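How Do You Teach a Robot to Tidy Up? Lend It Your Hands!

Reading time: 6 minutes

Have you ever tried to explain to someone, using only words, how to tie a shoelace? Go on, have a try. Put your hands behind your back and tell a grown-up exactly what to do, and remember that they have to do only what you say. You will probably get as far as "now make the loop, no, the other loop," and then your hands will want to come out from behind your back and just show them.

People who work with robots have the very same problem. For a long time, if you wanted a robot to pick up a cup, you had to write out every tiny step as a computer program. Move forward this much. Open your fingers this wide. Close them. Lift. That works nicely in a factory, where the same part arrives in the same spot all day long. It works very badly in a bathroom or a kitchen, where the toothpaste is never in the same place twice (at least it never is at my house!).

So researchers thought about how children learn. You didn't learn to eat with a spoon by reading a list of steps. You watched people do it, and you tried, and a good deal of oatmeal ended up on the floor, and after a while you could do it. Could a robot learn from watching, too?

It can, a little. But there is a snag, and it's a funny one. Your hand and a robot's hand are not the same shape. You have four fingers and a thumb, and you can roll a pencil between them or scoop up a pile of marbles. Many robots have only two fingers, which open and close like a pair of kitchen tongs. If a robot watches you do something clever with your pinky, it can't copy you, poor thing. It hasn't got a pinky!

Chiamaka Haruna works on this puzzle with a project called Nasach, and her team uses an idea that is simple once you hear it. They don't ask the robot to use a human's hand. They ask the human to use a robot's hand. A person holds a tool with two robot-style fingers at the end of it, squeezes to close the fingers, and goes about doing ordinary chores with it. A camera rides along on the tool and records what the fingers are up to. The real robot arm doesn't even have to be in the building. 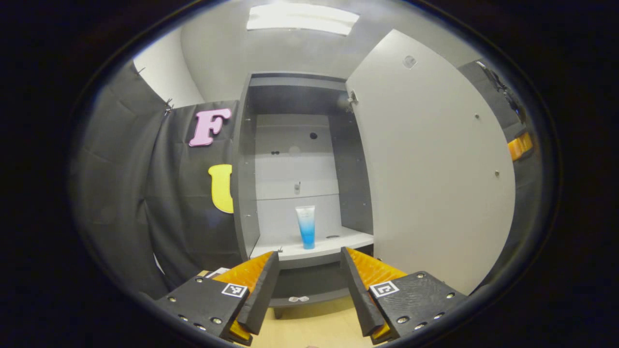 Chores are a very good place to start, because they look easy and they aren't. Think about taking one thing out of a cabinet. You have to reach in without knocking against the door. You have to get your fingers on both sides of the thing you want. If it is standing up, you have to be careful, because a bump from one side can tip it right over. And if it is soft, like a tube you can squeeze, you have to hold it firmly enough that it doesn't slip and gently enough that you don't squirt the insides all over the shelf.

You do all of that without thinking. A computer has to find it out bit by bit, and the way it finds out is by looking at lots and lots of tries. Each try is called a demonstration, which is just a long word for "showing how."

For one of their tests, Chiamaka's team collected 200 demonstrations of picking up small things from shelves. Then somebody had to sit down and look through every single one. In a few of them the fingers had missed, or the recording had stopped too soon, and those were set aside. That left 189 good ones for the computer to study. (The checking took much longer than the picking up, and I'm told that it involved a great many crackers.)

Now, what does "study" mean for a computer? It doesn't sit at a desk with its chin in its hands. The computer program looks at a picture from a demonstration and makes a guess about which way the fingers will move next. Then it checks its guess against what the person really did. If the guess was wrong, the program changes itself by a teeny amount and tries again. It does this over and over, through the whole afternoon and on into the night while everyone is home in bed, and little by little the guesses get closer.

You may be wondering how the computer can tell where the fingers are. Some tools of this kind have little black-and-white square patterns on them, a bit like the squares you see people point their phones at in restaurants. A pattern like that is easy for a computer to spot in a picture. If it knows where the pattern is, it can work out where the finger is and how far open it is. People call these patterns markers, although you can't draw with them.

At last, in October, it was time to let the robot have a turn. The team's robot arm is called Merkar. Its fingers are the same shape as the ones on the hand-held tool, so what it saw in training looks very much like what it sees when it works. They gave it 6 different things to pick up, one after another, and it managed 5 of them. The one it dropped was a bar of soap, and if you have ever dropped the soap yourself, you'll know how Merkar felt. (It's a robot, so it didn't feel anything. But you know what I mean.)

The team didn't mind about the soap. When a robot gets something wrong, it gives the researchers a clue about what to show it next, and so their next job was to record more demonstrations with slippery things.

Try it yourself! Borrow a pair of kitchen tongs and ask a grown-up to stand a few unbreakable things on a low shelf. An empty yogurt cup, a rolled-up sock and a plastic bottle are good ones. Pick them up one at a time and put them down somewhere else, still standing if they were standing to begin with. Then have a friend watch you and try to copy just what you did. Which one was hardest? Did you come at it from the front or from the side? Did you squeeze the sock harder than the cup?

If you write down your answers, you will have made some notes for a robot, and you can compare them with your friend's notes to see whether you both did it the same way.

We use cookies to help our pages work properly. Ask a parent or guardian before changing your cookie settings.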